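Grasso Kitchen Simulation Project
Progress report to the Tivden fund, November 13, 2020

This has been our busiest stretch so far, and also the one where things broke in the most interesting way. We had planned to report a finished run of the cluttered counter tests. What we have is a fault, a good explanation for most of it, and a much better simulator than we had when the run began.

The plan called for 1009 simulated episodes with the Franka arm on the marble counter, each with a different mix of household objects. We stopped the run early when our log checker flagged 169 episodes with contact forces far beyond anything the arm could produce. In the worst of them, small objects shot off the counter or hung in the air near the gripper, and the controller carried on as if nothing had happened.

We first blamed the grasp planner and lost several days to it. The planner was fine. The trouble was in how our scene loader, Kunomell, drops objects onto the counter at the start of an episode. It checks each new object against the counter and against its neighbors, but it was skipping the check against the arm in its starting pose. If a light object spawned overlapping a finger, the physics engine pushed the two apart as hard as it could.

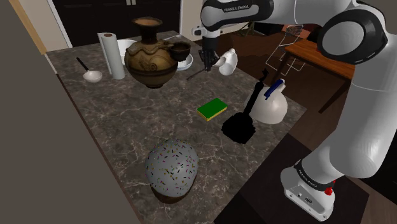 Thin handles made it worse. The collision shapes we use for long, narrow utensils were built from a coarse mesh, so the loader saw a gap where there was none. Rebuilding those shapes took care of a whole family of failures at once, which was a very happy afternoon for all of us!

There is a safety side to this as well. The Prornwood lab is due to run our policies on its real arm, and a policy trained on these episodes could learn to ignore a force spike. We have pulled all 169 from the training set and told Prornwood to hold the version 2 policy. It has not been run on hardware. We also added a hard stop to the controller, so any reading above the force limit now ends the episode and saves the full state.

With the fixes in, we replayed the flagged episodes from their original seeds. All but 21 now start cleanly. The ones left over mostly involve stacked dishes, and we think the settling time before the arm moves is too short – we are testing longer values now.

The full run restarts once those are sorted out, and we expect to send you the results in December. No extra money is needed, though we would like to move part of the unused travel budget to computing time. A revised budget sheet will follow separately.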